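Sorting small blocks – tray or lidded box?

dekstead_mo
Posted 18th May
I have a Firnolham set, 146 pieces, mixed sizes. They're all in one deep box now and the small cubes end up at the bottom. Would shallow trays be better?

tilecorner
Trays. I sort by color into two of them on a white table, and small cubes are easy to spot.

Inora22
Disagree. Open trays collect dust, and one bump puts 100 cubes on the floor. Lidded boxes stack.

tilecorner
Mine have straight sides and nothing has spilled since January. Lids just get lost.

Inora22
Yours maybe. I've swept up enough of them.

dekstead_mo
Would you sort by size or by color?

tilecorner
Size first if you build a lot. I went with color – it's quicker to put away. I keep the green ones apart from the pink ones and pull out a few at a time, so the table never fills up. The big cubes don't need a tray, they can stand at the back. 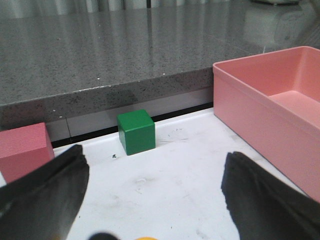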